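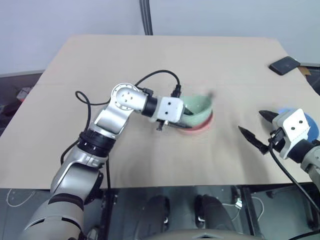
Chapter 3
Costs That Move and Costs That Stay

At the end of this chapter you should be able to sort the costs of a small business into fixed, variable and mixed costs, work out the cost of one more unit, and say why the average cost of a product changes when output changes.

Opening case: the Kirell order

Yen-ting Yip runs Siu, a firm that makes ceramic lamp bases in a rented unit on the edge of town. In September a hotel supplier named Kirell asked for a price on a batch of lamp bases for guest rooms. Yip looked at last year's accounts, divided total spending by the number of bases made, and got an average cost of 36 dollars each. Kirell offered 31 dollars. Yip turned the order down.

Her bookkeeper thought this was a mistake. The kiln had room. The rent was paid whether the order came in or not, and so was the insurance. Taking the order would have added the cost of clay, glaze, packing, kiln power and extra hours of work, and these came to 22 dollars a base. Each base sold to Kirell would have brought in 9 dollars more than it added to the firm's costs.

Both of them had their sums right. They were using different meanings of the word "cost," and most of this chapter is about telling those meanings apart.

3.1 Fixed costs

A fixed cost is one that does not change with the level of output over the period being studied. Rent is the usual case. Siu pays 2555 dollars a month for its unit. In a month when the kiln is never lit, the rent is 2555 dollars. In the busiest month of the year it is still 2555 dollars.

The words "over the period being studied" matter. A lease runs out and the rent goes up. A firm that grows enough will need a second unit. Over a long enough period very few costs are fixed, a point we return to in Chapter 5.

Note that fixed does not mean small, and it does not mean the bill is the same every month. Siu's heating bill is higher in winter, but it goes up with the weather and has little to do with how many bases are made. For our purposes it is a fixed cost.

3.2 Variable costs

A variable cost rises and falls with output. Clay is a variable cost for Siu: twice as many bases take twice as much clay. Glaze and packing behave the same way.

Labor is harder to place. Workers paid by the piece are a variable cost. A manager on a yearly salary is a fixed cost. Many jobs fall between the two – a worker may be promised a set number of hours and paid extra for any beyond that. We call this a mixed cost and split it into its two parts before doing any sums.

Before you read on

Cleltell delivers office supplies and Starkesum is a driving school. For each firm, write down 2 costs you would expect to be fixed and 2 you would expect to be variable. Keep your list, as you will need it for the exercises at the end of section 3.4.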